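How to Summon a Minor Demon

So you want a demon. Fine. People want all kinds of dumb things, and a minor demon costs less to feed than a horse. Before you start, understand that most of what you have read about summoning was written by somebody selling candles, and the rest was written by the demons.

What you will need

The Clurevska Complete Beginner's Circle retails for 185 dollars and contains chalk. I have used it, and I have also used chalk. The demon didn't care. The Gusa kit is cheaper at 55 and comes with a bell, a pamphlet, and a bag of what the pamphlet says is grave dirt. Mine had a piece of perlite in it. Decide for yourself what sort of grave that came from.

You also need a goat. Every guide says so and none of them say what the goat does. Mine stood there and ate the pamphlet.

Drawing the circle

Move the couch. Draw a circle big enough for one demon with its knees up. The Van der Merwe method calls for 300 separate runes in a dead language, and claims that a single mistake will get your soul dragged through a keyhole. I made six mistakes in the first row, gave up, and wrote my grocery list around the rest. Something still showed up, and it asked why we were out of eggs.
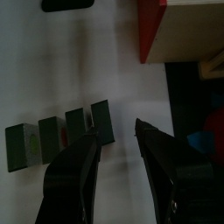
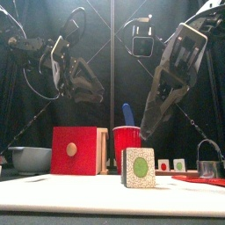
Saying the words

The traditional chant takes roughly an hour. Supposedly it must be done in one breath, which should tell you how carefully anybody tested it. Say "hello" and the name of the demon. If you don't know any demons by name, try Ekik. Ekik will come for anyone. Ekik came once when I sneezed.

Expect smoke. Forum people will tell you the color of the smoke shows the demon's rank, with purple for dukes and so on. I have only ever gotten gray, and part of that was the rug.

Making the deal

Your demon will now offer you riches, power, or revenge on your enemies. Ask to see references. I asked for riches back in April and got a coupon. Revenge is even worse: my neighbor had slightly damp socks for a week and I am apparently on the hook for it until the stars go out.

Read the contract before you sign. If it's in Latin, ask for the English one. They have it. They'll act like they have to go look for it.

Getting rid of it

Salt doesn't work. Holy water doesn't work either, but it's good on the rug. Start talking about your fantasy football team and keep going until the thing sinks back through the floor. Then return the goat, if you can still catch it.

Last updated September 28, 2026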